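Gallery: Sorting small parts with the Vesten planner

In August we moved our planner, Vesten, to a new task: two arms put bolts and nuts into a divided plastic box. I wrote the planning part and Dardo Ojeda wrote the perception part, which we call Kunik. This page collects some views of the work together with notes on the software.
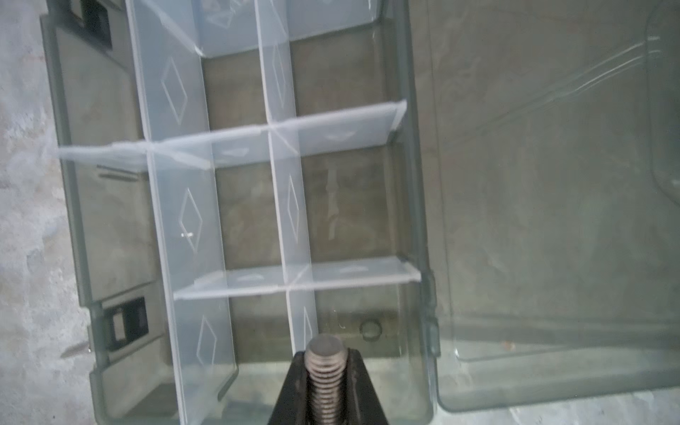 Transparent plastic is difficult for depth sensing, so Kunik does not trust the depth values inside the box. It looks for the long dividers in the color picture and fits the known box model to them. The fit runs again before each release and takes 35 milliseconds on our computer.

The planner then chooses an arm for each part. Only one arm may hold the space above a compartment - the other must wait or pick a different target. In the first version both arms sometimes waited for each other without end. Kilian Pichler solved this with a simple time limit of 20 seconds, after which the left arm always gives way.

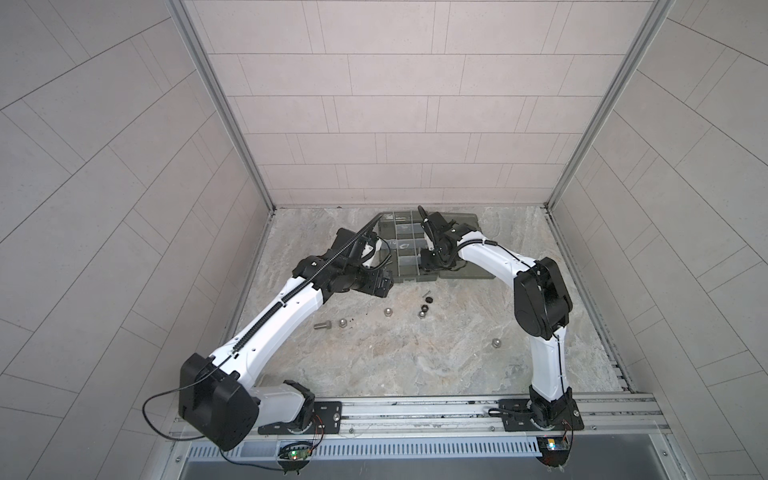
Still open is the speed near the walls, where we limit the joints to 60 percent. I would like to replace this fixed value with one computed from the distance to the nearest surface. The change is in review now.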